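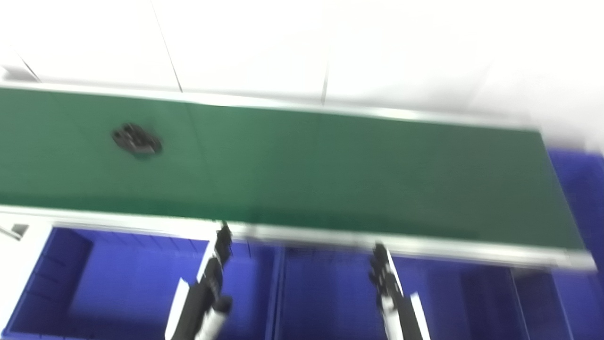
Wisia: a log of tilapia ponds and market sales

Print this page | E-mail this page
Shares: 7

Summary

Wisia is a set of daily records from small tilapia farms in the Skorkitton district. The records tell how the ponds were kept, how much feed was given, what the water measured in the morning, and at which price the fish were sold. The data were first written by hand in notebooks and later typed into tables. The set covers 51 ponds. Most of them are earth ponds, and a few are lined with plastic sheet.

I made this set for students of fish farming and for advisers who visit the farms. It can also be useful for someone who studies local food prices. It is not large, and it is not balanced in every season, so please read the part about known problems before you use it.

What is in the folder

ponds.csv has one row for each pond, with its area, its depth, the type of bottom and the source of water.

daily.csv has one row for each pond and each day. It is the biggest file and the one most people will want.

sales.csv has one row for each sale. A sale can be one basket at the pond side or a full truck to the Brirkavmont market.

notes.txt contains the remarks of the farmers, translated into English. I kept them short but I did not correct their opinions.

All tables use the comma as separator and the point as decimal sign. An empty cell means that the value was not written in the notebook. It never means zero. When a farmer wrote a zero, there is a zero in the table.

Columns of daily.csv

pond_id: the same code as in ponds.csv.
day_no: the day counted from the stocking of the pond. The stocking day is day zero.
temp_am: water temperature in the morning, in degrees Celsius, measured at arm's depth near the outlet.
oxygen_am: dissolved oxygen in milligrams per liter. Many farms had no meter, so this column has many empty cells.
feed_kg: total feed of the day in kilograms.
feed_type: floating, sinking or home mix.
dead: number of dead fish taken out on that day.
rain: yes or no, by the judgment of the farmer.

Columns of sales.csv

pond_id: as before.
week_no: the week counted from stocking.
kg_sold: weight of the fish, not gutted.
price_class: low, middle or high. I do not publish the exact prices, because several farmers asked me not to.
ramadan: yes if the sale was made during the month of Ramadan, otherwise no.

The last column was added late. The farmers told me that they plan the harvest for Ramadan, when families buy more fish for the evening meal and the market stays open longer. Without this column the price classes look very strange in some weeks. Please remember that Ramadan moves through the seasons from year to year, so it should not be treated as a fixed calendar month.

How the data were collected

Each farm received a notebook with printed lines. The farmer, or another person of the household, filled in one line every morning. I collected the notebooks every 90 days, photographed the pages and typed them at home. Where I could not read a number, I asked by telephone. If the farmer did not remember it, I left the cell empty.

The thermometers were of the same simple type on all farms. I compared them in one bucket before giving them out, and I took back those which showed a clear difference.

Weights in sales.csv come from the scale of the buyer. Some farmers do not trust this scale and they wrote so in the notes.

Known problems

The notebooks of seven ponds were damaged by water in the first rainy season. These ponds are still in the set, but they have long gaps.

In the cold months many farmers feed only every second day. Some wrote nothing on the day between, and some wrote zero. I could not make this equal afterwards, so be careful when you calculate a mean of feed_kg.

The column dead is too low in almost every pond. Birds take dead fish before the farmer arrives, and small fish sink and are not found.

"Home mix" is not one product. It can be rice bran with dried fish, or kitchen leftovers, or both together. Do not compare growth between home mix ponds as if the feed were the same.

A few ponds were joined into one by removing the wall between them. In this case the old codes end and a new code begins. The file ponds.csv has a column called comes_from for this.

Suitable and not suitable use

The set is good for exercises in cleaning data, for simple models of feeding, and for discussion of harvest time. It is not good for estimating the income of a household, and please do not use it for setting loans or insurance. The farms joined because they were near the road to Brirkavmont and willing to write every day, and farms farther away may be very different.

Privacy

Names, telephone numbers and exact positions were removed. Pond areas are rounded. In the notes I also removed the names of buyers. More than 200 remarks were left out completely because the person could be recognized from them.

Changes

March: added the column ramadan and corrected the units of oxygen_am for two farms which had written percent.

Before that: first version, without notes.txt.

License and contact

You may use and share the tables freely if you mention the name Wisia and the district of Skorkitton. If you find an error, please send the pond code and the day number together, otherwise I cannot find the right page in the notebooks.

Comments (0)
Print | E-mail | Share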